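Clalora to Replace Its Hold Music After 77 Months of the Same Flute

BRATEMDALE, May

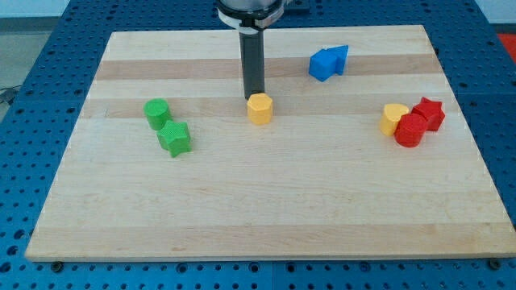 Why is Clalora changing its hold music now?

Customers asked, in writing and at length. A survey of 200 callers to the kitchenware company's support line found that most could hum the current tune from memory, and that several had begun doing so at the agent when the agent finally picked up.

Clalora, which sells cookware and table linens by mail, will retire the recording, a flute piece titled "Morning at the Lake," at 9 a.m. on the first business morning of June. The piece came free with the phone system and was meant to stay for a week.

"We would like to thank the flute for its service," said Denise Goodall, head of customer support at Clalora. "My team can't hear it on their end, so for years we thought people were calling in a bad mood about saucepans."

The replacement comes from Wultel, a small audio studio that writes music for telephones and, when business is slow, elevators. Composer Katsuhiko Sugiyama recorded 20 short pieces for piano, upright bass and brushed drums. They play in random order, and none of them contains a recorded voice breaking in to say that your call is important.

"A phone line is a terrible place to put a flute," Sugiyama said. "Everything high turns into a kettle. I kept it low and I kept it short, and I left out the big finish, since somebody is always going to pick up in the middle of it."

Callers who would like no music at all can press 4 for silence. A soft click every 20 seconds will confirm that the line is still open. Clalora tested the click with staff at its Tanabe Street office, where it was described as "fine."

The company has no plans to sell the old recording, although two customers have asked. Average wait times are unchanged.

Media contact: Clalora Press Office, Bratemdale. Callers may be placed on hold.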